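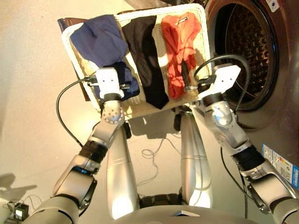 Stilala Rectangular Laundry Basket, White

A plain plastic basket for sorting, carrying and storing clothes. The Stilala has a woven-pattern bottom and a rim you can grip on either side. It comes in white only.

The rectangular shape gives you room to lay a few pieces next to each other. A navy garment, a black one and an orange-red one can go in side by side and still be easy to pick out, so you can drop them into the right wash without digging. It also sits flush against a wall or on a closet shelf, where a round basket wastes the corners.

Details
Material: plastic
Color: white
Shape: rectangular
Weight: 700 g
Sold: singly or in packs of 5

Use and care
Wipe with a damp cloth and mild dish soap, then rinse. Do not put it in the dishwasher or leave it next to a heater. For everyday loads we suggest keeping the weight under 6 kg -- wet towels get there faster than you might think. Long items such as pants and scarves should be folded in before you carry the basket on stairs.

Ordering
Single baskets ship within 10 days. Packs ship nested, with a paper sheet between each basket. Lids are not available for this model. If you need a lid, see the Brena, which is a little deeper and has a solid bottom.

The Stilala replaces the older Barredo basket. The two do not nest together, so please check which one you have before adding to a set.

For shop orders and returns, write to Tipene Ngata at the Wavulham sales desk.

Page updated April 18, 2021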